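3.2 What stays on the worktop

The second part of the study dealt with the items that householders leave out on the kitchen worktop between meals. Storage surveys usually record what is in the cupboards and drawers and treat the worktop as a working area that is cleared after use. Our visits in Feltgate gave a different picture. Most worktops carried a settled group of objects which stayed in much the same places from one visit to the next, and the space left for preparing food was whatever remained between them.

Each kitchen was visited twice, the second visit falling in July. Householders were asked not to tidy beforehand. The length and depth of the worktop were measured with a steel tape, and every standing item was entered on a plan drawn at a scale of 1:20. Items were then sorted by the place they held: side, back, middle or loose. An item was called loose if the householder said it had no fixed place. The plans were checked against overhead views by Tainá Meireles, who had not been present at the visits, and differences were settled by going back to the field notes.

The long runs of worktop, those of 2800 mm or more, showed the clearest pattern. Heating appliances stood together at one side, usually within reach of a single socket. Small containers were lined up along the wall. These were used often but only briefly, and householders told us they did not mind reaching over the chopping area to get at them. The middle was kept for the board. On shorter runs the same order could be seen, but the groups ran into each other and the board was more often stood on end against the wall when it was not wanted.

Kitchen 1201 follows the long-run pattern closely (Figure 2). A toaster oven and a two-slot toaster share the left side, and the back is given over to jars, canisters and other small containers, with a utensil crock further to the right. The wooden cutting board has the centre. The householder described the back row as "things I would only have to get out again", and had moved the crock to the right some years earlier after knocking it over while reaching for the oven.

Two points about the sides need comment. First, the top of a toaster oven was commonly used as a shelf. In Kitchen 1201 it holds a folded towel. Elsewhere we noted post, oven gloves and, in one case, a stack of plates. We entered such items under the appliance and did not count them as standing on the worktop, although they do affect how the appliance can be used. The instructions supplied with such ovens often warn against covering the top, and few of the householders we asked could remember reading them.

Secondly, trays caused some trouble in sorting. A tray can be lifted away in one movement, which suggests a loose item, but in practice several had stood in one spot for months and had gathered things of their own. The wooden tray on the right in Figure 2 holds a dark teal plate with a toy watermelon slice, a toy lemon and a toy ginger root, and a small packet lies below the plate. We treated a tray and its contents as a single item with a fixed place if it was found in the same position at both visits. Under this rule the area taken up by trays was close to that taken up by toasters, which we had not expected.

The clear area in front of the back row was measured separately. It was about 20 per cent smaller at the second visit in the kitchens with trays, and hardly changed in the others. The sample is too small to say whether this holds more widely.

Figure 2. Kitchen 1201 from overhead, with appliances to the left, small containers along the back, the cutting board in the centre and the tray to the right.
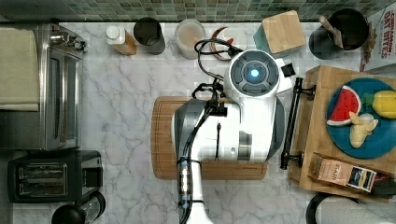 3.3 Items moved between visits

Loose items were compared by laying the two plans for each kitchen over one another. Any item whose outline no longer touched its earlier position was marked as moved, and the householder was then asked where it was normally kept.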